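Robot cell practice > Part handling and ESD

Rules for letting an arm work inside an open PC case?

meserex_dan
We're writing our house rules for robotic PC teardown and rebuild, and I'd love input before we lock them in July. I'm really excited about how far this has come! Draft so far:

1. Case on its side, panel off, unplugged from the wall before the arm is enabled.
2. Arm bonded to the table, table bonded to ground, checked every shift.
3. Reduced speed anywhere below the rim of the case.
4. Spare parts always go in the fixture, never loose on the rails.

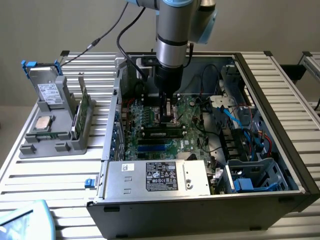 Gripper down by the memory slots, spares in the gray fixture at left.

Rule 3 is the one I keep going back and forth on. What do you all use?

curnness_tech
Love this list, especially rule 4. A fixed spot for the drive, the CPU and the card means you teach each pickup once and you're done. I'd add a rule for cables though. Those blue SATA leads can drift anywhere, so ours get clipped back before any program runs.

Ramil Buenaventura
Have to disagree on rule 3. Speed by itself won't save a slot. We ran 764 module swaps at Talavera and every bent latch came from pushing too hard, and most of those were at a crawl. Write a force limit first, then a speed.

meserex_dan
Fair, but I want both. A slow arm gives the operator time to hit stop.

Ramil Buenaventura
Sure, keep both. Just put force on top, and make it a number per part. A RAM module and a CPU shouldn't share one.

nastuvo_fan
Can I argue with rule 2? Every shift is too much. We log ours once a week and had 93 good readings in a row.

curnness_tech
No way - straps work loose, and the check takes 38 seconds with a meter on the bench. Every shift, please!

nastuvo_fan
OK, 38 seconds I can live with. What about CPUs sitting face up in the fixture? We put a cover over ours between runs.

meserex_dan
Ooh, good one, adding it as rule 5. Cable clips are rule 6. Ramil, could you post your force numbers for memory? I'll put up the new draft tonight.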